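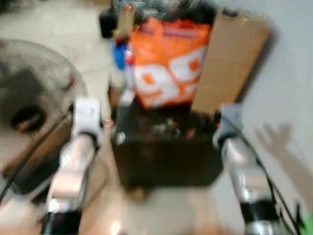
I'd driven out to Toltmont expecting a talk about grip strength, and instead Maribel Huaranga wanted to talk about blur. She'd been through 1704 recordings of her two-armed robot, Ata, handling boxes of household odds and ends, and a fair chunk of them looked like they'd been shot from a moving tram. Most labs bin that stuff. She nearly did too!

Her colleague Anselmo Ccori talked her out of it. His argument (made over a very ordinary lab coffee, I'm told) was that a robot's head camera smears the picture at exactly the moments when the arms and the view are on the move, so if you throw out the smeary bits you're teaching the thing from a world that holds still for it. Fair enough, I thought, though I had to ask him to say it twice.

So they trained two versions. Palard learned from the clean footage only. Nina got the lot, blur and all, plus a little extra signal telling it how fast the camera was travelling. Then each had 100 goes at getting a gripper on either side of an open box full of clutter and lifting it level. Nina managed 62. Palard did well enough when everything was sharp, but it kept misjudging the near corner once the view started to swing, and I watched it close on thin air 6 times before lunch.

What I liked is how cheap the fix is. There's no fancier camera and no new hands, just footage they already had sitting on a drive. Anselmo reckons the speed signal is doing most of the work, while Maribel favours the messy footage, and they've been arguing about it since October. The next round of trials takes the signal away and keeps the blur. I've asked them to ring me when it's done.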